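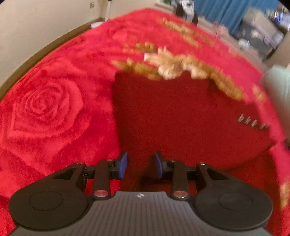 I finally have my grandmother's brooch back, and I have been grinning at it for most of the evening. It's pinned to my old grey cardigan as I type, which is a bit like parking a coach and horses outside a chip shop, but I couldn't wait for an occasion.

Some of you will remember me moaning about it in January. It's a spray of leaves, silver, with a bunch of little garnets for the berries, and it had lived in a sock in my mother's dressing table for as long as I can remember. Two of the berries were missing, the pin was bent like a fish hook and the catch had been mended at some point with what I think was plumber's solder. A great grey blob of it! My mother always said it wasn't worth the bother. I took it to a shop in town and they more or less agreed with her, and offered me a very small sum for the silver.

So I wrote to Fiorella Marino, whose repairs I'd been admiring online for ages, and she told me to send it over. She shares a workshop in Ilteldale with Adelmo Rizzi and his son Cosimo, up a flight of stairs so steep that they have a rope instead of a handrail. I ended up taking the brooch there myself, because I lost my nerve at the post office. What a good decision that was. I'd planned to drop it off and catch the next bus, and I stayed the whole afternoon.

The first thing I learned is that garnets are often not one colour at all. Fiorella put mine under the lamp one after another and they went from a sort of raspberry jam to something close to brown, and I had honestly never noticed. She thinks the maker sorted them so the darker ones sat underneath, where real berries would be in shadow. I went quite quiet at that. Somebody sat at a bench and worked that out for a thing smaller than a matchbox.

They're foiled, too. Behind each stone there's a scrap of metal foil, shut up in the back of the setting so the light bounces out again. If water gets in, the foil goes dull and the stone looks dead. So please, if you have old jewellery with closed backs, don't put it in a bowl of soapy water, and don't let anybody near it with an ultrasonic cleaner until they've looked at it properly. A barely damp cloth on the front, then a dry one. I had been about to give mine a good scrub with an old toothbrush (Cosimo made a noise when I told him).

The solder was the hard part. It's mostly lead and tin, and if you heat silver with that still on it, it eats into the surface and leaves pits. Adelmo scraped it off by hand with a little curved blade, bit by bit, over several evenings. Underneath, once the blob had gone, there was a maker's mark! Only half of it is readable. Adelmo's best guess is Valentini, a small firm that his own teacher used to talk about, but he won't swear to it and nor will I. I've been through three library books since and found one tiny mention, with no drawing of the mark. If anybody reading has a better reference, please, please write to me.

Finding the two new berries took the longest. Modern garnets are cut so evenly that they stand out next to old ones, like new teeth. Fiorella has a tin of stones saved from broken pieces, and she tried 42 of them before she had a pair she liked. One is a shade pinker than its neighbours if you know where to look. I love it. I keep showing people and asking them to guess which it is.

The whole job came to 330, with a new pin and a proper catch with a safety on it, which was less than I'd been dreading. I could have bought a new brooch for that, I know. I did have a look in the window at Biretti on the way home and there were some lovely things, but nothing with leaves I wanted to keep tilting under a lamp.
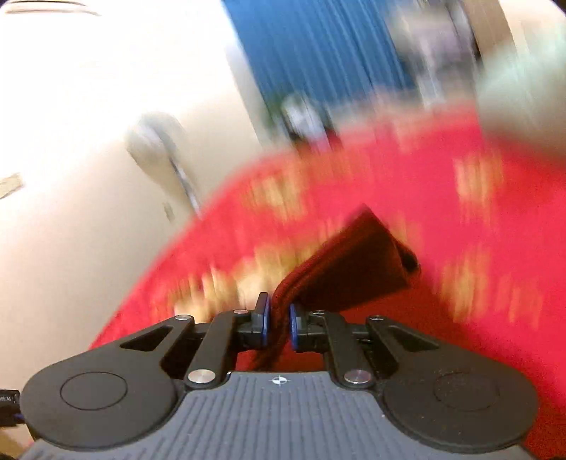

Siobhán Sheehan wrote to me after the January post to ask whether it doesn't spoil an old piece to have it mended, and said she'd kept her aunt's ring exactly as it was, worn claws and all, and never dared put it on. I've thought about that a lot. I asked Fiorella the same thing, and her view was that it depends what you want from it. If it's going in a drawer, leave it be. If it's going on a finger, get the claws seen to first, or one morning you'll look down and there'll be a hole where the stone was. She did say to ask for the old parts back, whatever you decide. I have my bent pin in an envelope with the date on.

Siobhán, I think you should wear the ring!

A few bits and pieces I scribbled down on the bus, in case they're useful. Brooches like a firm cloth, so a coat lapel is better than a thin blouse. If you must use a blouse, put a scrap of felt behind and pin through both. Keep garnets away from diamonds in the box, as they scratch. Hairspray and scent go on before the jewellery does. And check the catch each time, it takes five seconds.

Next on my list is a string of coral beads that Ans De Haan passed on to me, with knots so stretched you could post a letter through them. I want to try restringing those myself. I've bought silk and a needle and I've already knotted a bead to my sleeve.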